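Fiche de contrôle – cellule de préhension, banc Nimach
Essai : politique de saisie apprise par imitation, série Dinen
Opérateur : Shabani Rotich
Contrôle avant démarrage, mardi, 9 h

1. Arrêt d'urgence
Conforme. Testé bras à l'arrêt puis en vitesse réduite.

2. Limite d'effort des doigts
Conforme. Seuil inchangé depuis février.

3. Fixation de la caméra de poignet
À reprendre. Jeu sur une vis, resserrée avant la série. Refaire l'étalonnage main-œil si l'écart de reprojection dépasse 2 pixels.

4. Câbles du poignet
Conforme. Pas de traction en rotation complète.

5. Nappe de la table
Conforme. Vérifier la tension entre deux séries – un pli modifie la hauteur de saisie.

6. Jeu d'objets
Conforme. Dînette en disposition dispersée, tirage 18. Ne pas réaligner les pièces à la main après le tirage.

7. Enregistrement
Conforme avec réserve. Horodatage des efforts décalé par rapport à la vidéo, correction appliquée à la lecture. La politique Masanja est évaluée sur 300 essais, sans reprise manuelle. Tout contact d'un doigt avec un objet autre que la cible est codé « contact parasite », même si la saisie aboutit. 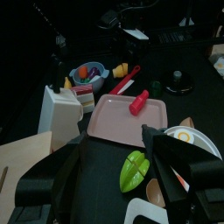 Vue poignet, doigts ouverts, fruit vert vif dans l'intervalle. Doigt droit au bord de l'assiette blanche.

8. Dégagement autour des récipients
À surveiller. Les bords relevés (assiette, plateau rose) ne figurent pas dans le modèle de collision. Marge à ajouter dans la configuration Norkaswood avant la prochaine série.

Décision : démarrage autorisé, vitesse réduite maintenue. Points 3 et 8 à revoir par S. Rotich.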